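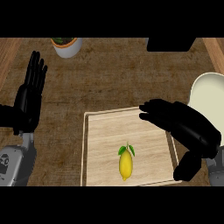
A worn wood tabletop with paler strips at the far corners, in a computer rendering.

The Long Life of a Kitchen Table
By Ayana Shiferaw

Jolán Balogh bought her table in July at a farm sale outside Plisley. She paid $70 for it and another $200 to have it hauled up to her apartment, where it took the legs off to get it past the landing.

The top is oak, gray in places and nearly black near one end, where a stove once stood too close. Her first plan was to sand it flat. Konrad Fuchs, who has repaired furniture in Plisley most of his working life, talked her out of it.

"You can take a surface off in an afternoon," Fuchs says. "Putting one back takes thirty years, and you have to eat a lot of dinners."

His own method is slow. He washes the wood with a barely damp cloth and mild soap, lets it dry overnight, then rubs in a thin coat of oil and wipes off whatever has not soaked in after 2 hours. Deep cuts he leaves alone unless they catch a sleeve. Loose joints get glue and clamps — never screws.

Demand for old tables has grown in the area. Tekle Weldu runs Zerier, a salvage yard on the edge of town, and sells more than he did when he opened. Buyers used to ask for matching chairs. Now they ask how thick the top is and whether it will fit through a door.

Balogh's table has a split along one board that opens each winter when the heat comes on. Fuchs offered to fill it. She said she would think about it, and for now she keeps a runner over that end and sweeps the crumbs out with a butter knife.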